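Setting up the Trasteleck hand-held gripper kit: assembly check, calibration and first recordings

Written by Huiling Duan. Last revised July 28, 2026.

Applies to: Trasteleck kit with the revision 2 linkage and the Derkadetti recorder software. If you have the older linkage with the single-axle arms, the calibration screens look the same but the travel limits are different. Use the numbers printed on the card in your box.

Scope

Covered on this page: checking the linkage, zeroing the jaw opening, calibrating the camera against the fingers, recording a first batch, and reviewing it before upload. Training is not covered. Neither is mounting the same fingers on an arm, which has a separate page by Natalia Nava.

Before you start

You need the kit, a charged battery, the hex keys from the lid pocket, a computer with Derkadetti installed, and a table with enough room to approach an object from more than one side. Allow a morning if you have not done it before.

Format the card in the handle and not in the computer. The handle writes a small partition that the recorder looks for, and a card formatted elsewhere will mount, accept files and then fail at export.

Clear old calibration profiles. In Derkadetti, open Devices, select the gripper, choose Profiles, and delete anything not marked current. The software does not warn you when it loads an old one.

Step 1. Check the linkage

Hold the handle level with the fingers pointing away from you. Squeeze the trigger slowly to full close, then release it slowly. The motion should be even in both directions. A notch near the end of travel usually means a pivot screw has been tightened too far. Back it off an eighth of a turn and try again.

With the fingers closed, sight along the contact faces. They should meet flat along their full height. If they touch at the tips first, loosen the finger screws, close the jaws on the plain steel shim from the kit, and retighten while holding the trigger. Alternate sides as you tighten.

Press each finger sideways with a thumb. Play at the finger is acceptable up to the thickness of the paper gauge. Play at the arm is not acceptable and cannot be adjusted out; the bushings need replacing. Order them as a set. Mixing worn and new bushings gives a jaw that closes off center, and the calibration in Step 3 will absorb part of that error and hide it from you.

Inspect the finger pads. Light surface wear does no harm. Replace pads that are lifting at a corner or that have gone hard. Pads are consumables and the kit ships with one spare pair.

Step 2. Zero the jaw opening

1. Power on and wait for the steady light.
2. In Derkadetti, open Calibrate, then Jaw.
3. Close the trigger fully and hold. Press Set closed.
4. Release the trigger fully. Do not pull the fingers apart by hand. Press Set open.
5. Cycle the trigger slowly and watch the trace. It should start and finish on the two marked lines.

If the trace overshoots the closed line, the trigger was not fully home when you pressed Set closed. Repeat from item 3. If it drifts from one cycle to the next, the encoder cable is not seated. Power off before reseating it.

Step 3. Calibrate the camera

The lens is fixed focus and locked at the factory. Do not turn it. Wipe it with the cloth and nothing else.

Attach the printed target to a rigid backing. Paper taped straight to a wall is seldom flat enough, and a curled corner is the most common cause of a rejected calibration. Open Calibrate, then Camera, and move the gripper through the positions the software asks for. Hold each one until the border changes color. The session needs 30 accepted views. Rejected views are not counted and you do not have to restart.

When the solver finishes, look at the finger overlay with the jaws open and again with them closed. The drawn outline should follow the real edge of each finger. A small offset at the base can be ignored. An offset at the tips cannot, and you should redo the session in better light.

Step 4. Set up the work surface

Start with one object and a plain surface. The aim of the first batch is to find out whether your unit and your operators produce usable recordings, so choose a task that is easy to judge afterward.

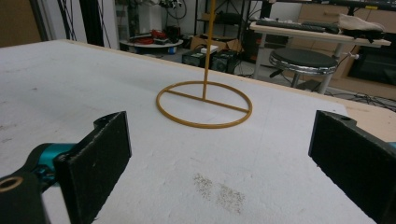 Object choice matters more on this kit than the manual suggests. The camera sits behind the fingers, so the object has to stay readable through the gap during the whole approach. Thin objects are the hard case, and they are worth including early. A wire stand on white foam board, like the yellow one between the open fingers, is a good test piece: the color separates well from the board, the base ring shows where the object meets the surface, and the upright rod runs out of the top of the picture, so you learn quickly whether your approach height is sensible. If you cannot see the part you intend to grasp, start farther back. Scuffs and stains on a board are fine. Leave them, and avoid swapping the board partway through a batch.

Background clutter does not need to be removed. Tracking uses it. A blank wall with nothing in view is worse than a busy room, and Derkadetti will flag low feature count if you face one for too long. What does cause trouble is background that moves. Ask people to stay out of the area during a take, and turn off fans that blow on hanging cables or curtains.

Set exposure once for the session. With auto exposure on, a white surface pulls the level down as you get close and the dark finger pads lose their edges. Use Lock exposure with the gripper at mid approach.

Step 5. Record the first batch

1. Create a project and name the task in plain words. The task name is exported with every episode and cannot be edited later.
2. Stand where you can reach the object without stepping.
3. Press the side button once. Wait for the tone.
4. Hold still with the jaws open until the second tone.
5. Approach, grasp, lift, place, release, withdraw.
6. Hold still again and press the side button.

Move at the speed you would use if you were handling the object carefully by hand. New operators are usually too fast on the withdraw. Keep your free hand out of view for the full take.

Vary the start position between takes. Do not vary the grasp point in the first batch.

Fabric needs its own settings. Change Object type to Deformable before the take, which lowers the threshold for the closed event, and add a pause after closing. Pinch a fold instead of a flat layer. Bunched material tends to get behind the fingers and into the linkage, so open the jaws fully and check both arms between takes.

Check cable routing at the same time. Ties on the arms should have the cut end facing outward and should leave enough slack for full opening. A tie that creeps toward a pivot will limit travel and you will see it as a shortened trace on the jaw plot.

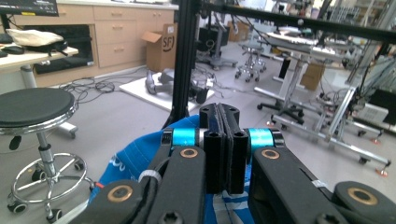

Fig. 2. Jaws closed, with blue fabric behind the fingers and between the arms. Note the white cable tie on the left arm.

Step 6. Review before upload

Open Review and sort by Status. Green episodes can go. Amber episodes need to be watched. Red episodes are missing data from at least one stream and cannot be repaired.

Typical amber causes and what to do:

Tracking gap. Accept if the gap falls in one of the hold-still periods. Discard otherwise.

Jaw event missing. The software did not see a clear close. Check the object type setting. If it was wrong for the whole batch, change it in Batch properties and rerun the check; you do not need to record again.

Finger edge lost. Nearly always exposure. Discard and record again with exposure locked.

Long episode. Trim in Review. Trim from the ends only.

Our own first batch on this unit was 37 episodes, recorded by Lawal Isah and Halima Abubakar. Most of the discards came from Lawal's early takes, where he released the object and withdrew in one motion. Adding a short pause after the release fixed it. Halima lost several to auto exposure before we found the lock setting, which in our version is under View and not under Camera.

Known problems

The battery door can be closed with the battery not fully in. The unit powers on and then drops out on the first firm trigger pull. Push until it clicks.

Derkadetti sometimes reports the gripper as busy after the computer sleeps. Unplug, wait for the light to go out, plug in again.

Export to a network drive is slow and can time out. Export locally, then copy.

The shim supplied with some kits has a burr on one corner. Run a file over it before using it between the pads.

Opinion on the kit

The linkage is solid and easy to service. Spare parts arrive quickly if ordered through Nuteo; ordering direct took us much longer in March. The software is the weaker half. Review is good, calibration is adequate, and project management is poor enough that Ifeoma Isah keeps our batch list in a spreadsheet. The kit is worth buying if you have someone who will own the calibration and redo it after every pad change. Shared between groups with no one in charge of it, expect to throw away a lot of recordings.

Related pages

Replacing finger pads and bushings
Mounting the fingers on an arm (Natalia Nava)
Moving projects from Garba to Derkadetti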